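Forum index > Automation > Domestic and light shop work
Thread: Sorting fruit from a basket – is this a solved chore or not?

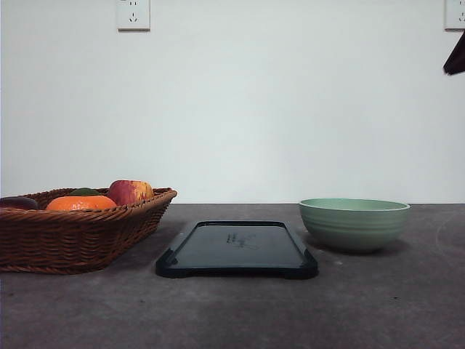
Basket, tray and bowl on the grey worktop.

ferrule_k
Original poster
Starting a separate thread as the dishwasher one has drifted. The claim made there was that moving mixed produce from one container to another is "done" and that household machines only lack a decent price. I don't agree, and I'd like to argue it on one plain task.

Task: take each piece out of the basket, put it on the tray, then citrus only into the bowl. No fixtures, no known poses, ordinary room light. A person does it without looking up from the radio.

My figures with a single arm and a parallel gripper, policy trained on 600 demonstrations: 111 full runs attempted over December, and the part that fails is nearly always the basket. The bowl and the tray give very little trouble.

odd_lathe
What counts as a failure? If the arm drops an orange on the table and picks it up again I would call that a success with a delay. People drop oranges.

ferrule_k
Recovered drops count as passes. A failure is a run that needs a hand in it, or one where the basket has moved far enough that the arm stops finding the rim.

tallow77
The basket is your problem and you chose it. Flared rim, woven sides that taper to the base, light enough to drag. Put the fruit in a straight-sided crate, bolt the crate down and you could have done this with a suction cup years ago. We run Jamach pick units on a packing bench and they don't care what is in the box so long as the box stays put.

ferrule_k
Agreed for a packing bench. A kitchen doesn't bolt its baskets down. If the chore has to be rebuilt before the machine can do it, I don't count it as a household chore.

odd_lathe
People rebuild chores for machines all the time. You rinse and stack for a dishwasher. You pick up socks for a robot vacuum. A crate in place of a basket is a small thing to ask.

quillon
Two technical points before this turns into the dishwasher thread again.

1. Occlusion. Look at the green one behind the orange. Only the top shows, and I couldn't tell you from that picture if it is a lime or a mango. The detector can't either, and grasp width depends on the answer. You need a second view or a policy that takes the orange first and looks again.

2. Contrast. A black tray with a bit of shine will upset some depth cameras. The dark purple item at the far left has the same trouble, glossy and dark. I would expect holes in the depth map at both.

ferrule_k
On 1, it does take the near piece first, but that was learned from the demonstrations and I wouldn't rely on it. On 2, yes, holes over the tray. Placing from a fixed height hides it. Picking back up off the tray is where it shows.

bui_bench
I work with the Bùi wrist, and a low compliance setting helped more than any camera change. With a stiff wrist, each time a finger touches the rim on the way in, the whole basket shifts. With a soft one the finger slides over. Cycle time gets worse, though.

tallow77
How much worse?

bui_bench
Four seconds per pick on ours. For a kitchen I don't think it matters. For your bench it would.

tallow77
On our bench that would be the end of it.

gravelpit
Cost has been left out. The Talier arm was quoted to us at 3,550 without gripper or controller. For a thing that moves fruit, slowly, and has to be watched. I can't see a household buying that, even if the success rate were perfect.

odd_lathe
Nobody would buy it for fruit. They'd buy it for fruit, cups, laundry and the bins.

gravelpit
Then show me one arm that does all of those with the same weights and the same fingers. I have seen each of them done separately, usually by a different lab with a different table.

quillon
Jeltance had cups and cutlery on one policy. Fruit was not in the set. I'd expect round things to go badly on a flat tray, as an orange will roll if it is released with any sideways speed.

ferrule_k
The raised edge catches most of them. Release height matters more than I thought it would; I lowered it twice.

My position is still that the bowl half is ready for shop-floor use and the basket half isn't ready for anywhere. Next set will be run with the softer wrist and the same basket, unbolted.

tallow77
Run the crate as well, with the same fruit. Otherwise we can't separate the arm from the basket.

ferrule_k
Fair. I'll do both and post the logs in this thread.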